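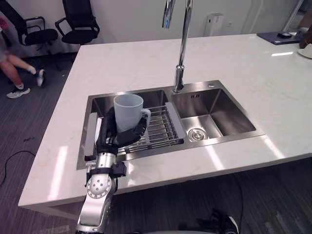
Kitchen sink smells like eggs but only in the morning??

Posted by trolenus52 in Home & Repair, Lultbridge

Moved into a rental in Isholm in November, fine all winter. Last few weeks the kitchen sink stinks first thing, rotten egg kind of smell. Run the tap a minute, gone. Comes back overnight. Double sink, disposal on neither side. Already did baking soda and vinegar, twice, then boiling water. Helped for 2 days maybe. Landlord says "thats just old pipes" and hasn't come by. Is it the drain or the water? How do I even tell. Don't want to pay a plumber if it's something dumb.

Amnuay Khamphan

Do the glass test before anything else. Fill a glass at the kitchen tap first thing, walk it to another room, smell it there. Stinks in the other room = water. Doesn't = drain. Do it cold, then again with hot, separate glasses. If only the hot smells it's usually the water heater, the rod inside reacts, and the landlord has to deal with that, not you.
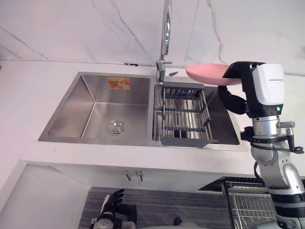 If it's the drain then forget the vinegar, it fizzes and thats about it. Pull the strainers out and scrub the underside with an old toothbrush and dish soap, also the first couple inches of pipe below. Gunk sits there. Then the overflow if yours has one, people skip it every time. Then go under with a bucket and take the trap off. Plastic nuts, hand tight mostly. Mine in Lultbridge had a whole plug of grease in it, gray, disgusting, smelled exactly like you describe. Wash it out in the yard or a bucket, NOT in the bathroom sink. Put the washers back the same way round, take a phone pic first. Run water and feel the joints with a dry paper towel.

If the trap's clean then look at the pipe between the two bowls, the sideways one. Food sits in there if it doesn't slope right.

Kieran Ó Néill

What she said about the glass. Would add, don't pour boiling water down if you've got plastic pipe, it can soften the joints. Hot tap is plenty.

Also check the dishwasher hose if you have one. Should loop up high under the counter before it goes down to the drain. Mine had fallen off its hook and dirty water was siting in it all night. Zip tie, 4 minutes, done.

And put it to the landlord in writing, with the date you first smelled it. Email is fine.

YeOldePipe

bleach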